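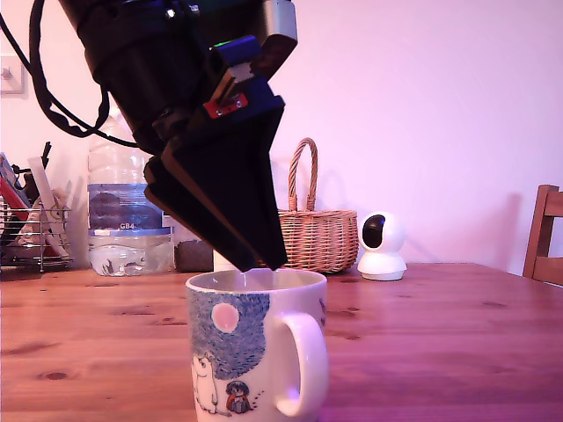 Ha-rang Um reckons I have been blaming the clay for something the glaze did, and would like it written down that the Edton body was fine all along and that the word "treacherous" on the previous page should come out.

It stays in until the tests are finished. Then we'll see.

January, 7.40 am

Where we are, for anyone picking this up cold. The Hong white (named after the street, before anyone writes to ask) crazes on Edton stoneware. It looks perfect out of the kiln. It looks perfect on the shelf. Then a day or so later you walk past and hear it ping, and by the end of the week the whole surface has gone like a dry creek bed. Fine on a vase if you're prepared to call it a feature. Less fine on tableware, where food gets into the cracks and the customer gets into the inbox.

Crazing means the glaze wants to shrink more than the body does on the way down. It can't, being stuck to it, so it's in tension, and glass hates tension. The fix is a glaze with lower expansion or a body with higher. I am not reformulating a body I buy in bags, whatever I may have said about it, so the glaze has to move.

Firing

Everything in this round goes in the Drurkow to 1230, oxidation, short soak, then left alone. The last two words are for me. I opened it early in the previous round and gave us a lovely set of results about what happens when you open a kiln early. Marisa has since put a padlock hasp on the lid. There is no padlock, it's just the hasp, but I take the point.

Witness cones on the middle and bottom shelves. The bottom is still running cooler than the controller believes. The bottom cone was barely nodding last time while the middle one had its nose on the shelf. Element resistance wants checking before we trust any difference between shelves, and until then all tests go on the middle and the bottom gets bisque or apologies.

Batch

Base for every variation is the same dry mix, weighed once and split, so that at least the mistakes are shared evenly. Total dry weight came to 257 g, after the spoon and I had a disagreement over the scales. Sieved twice. Left overnight. It settled like concrete, as it always does with this feldspar, so a pinch of bentonite next time, mixed in dry. Adding it wet gives you frogspawn. (See any of my earlier pages.)

Silica goes up a step in each variation until the surface starts to stiffen. Alumina is held where it is. Then a second line swapping part of the soda feldspar for Stultard talc, on the theory that magnesia brings the expansion down and the melt won't suffer much. Ha-rang's theory, that one. I have put it second.

Tiles are extruded L-shapes from one bag of Edton, bisqued together, numbered on the back in iron oxide. 39 tiles altogether. I could have done it with fewer, but I distrust any result that happens only once, and I've also dropped a tray before.

10.15 am, break

Argument over coffee about whether delayed crazing is really the same fault. Marisa Barbieri holds that there are two things going on and that I've lumped them together. Straight crazing is a bad fit and shows up early. The slow kind can be the body taking on moisture and swelling, years later sometimes, and stretching a glaze that fitted well enough to begin with. If the Edton isn't properly vitrified at our temperature then some of what I'm seeing may be that, and no amount of silica will save it.

Which would put the clay back in the dock. Ha-rang went quiet at this point and ate a biscuit. 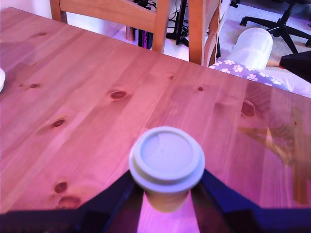

Takeaway cup, lid on.

So, an absorption test on the bare clay, which should have been the first thing we did. Unglazed bars, fired alongside the tiles. Weigh dry, boil, leave to cool in the water, towel off, weigh again. The towelling is the fiddly bit. Too keen and you pull water out of the pores, too lazy and you're weighing a puddle. Same person does all of them. Marisa has volunteered me.

2.30 pm

Tiles glazed. Dipped the lot, counting out loud, double thickness on the top half. Anyone reading the thick end for crazing should bear in mind that a thick coat always looks worse, and compare thick with thick. I mention it having once spent a fortnight chasing a fault that was just my wrist.

The highest-silica mix went on powdery and wouldn't take a second coat without lifting. Could be the clay content has fallen too far behind. If it crawls in the firing, it's out, and no one is to rescue it with gum.

The talc line went on beautifully. Annoying.

One thing to sort before the stress tests. We have been doing the freezer-to-boiling business with whatever was to hand, and the results wander about accordingly. Tiles are flat and forgiving. Mugs are not: there's the inside curve, the outside curve, the handle join, and a rim where the glaze thins out and does as it pleases. A glaze that behaves on a tile can still let go round the handle of a mug. Whatever survives this round gets thrown as mugs, same weight of clay each, and goes through the lot, freezer, kettle, freezer, with ink rubbed in between so we can see the lines and stop describing them to each other.

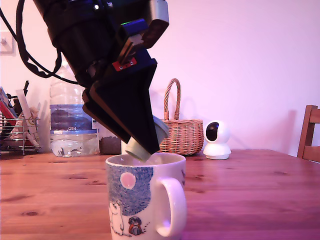 Loading notes

Middle shelf: silica line at the front, talc line at the back, two plain Hong whites at either end as controls. They will craze. If they don't, something is wrong with the firing and I'll want a lie down.

Absorption bars between them, on a bit of batt wash, not touching.

Half shelf above: Ha-rang's little bottles, which aren't part of this and are not to be entered in the results even if they come out well.

Bung in, lid down, hasp closed for morale. Slow to start with as the bottom bisque was loaded cooler and damper than I'd like.

Still to do

Check the bottom element.
Order silica, the finer mesh, and masks to go with it.
Rub ink into the survivors from the last firing. Black, not the blue, which didn't show.
Label the talc bucket. It is white powder in a white bucket next to three other white buckets.
Decide about "treacherous" once the bars have been weighed.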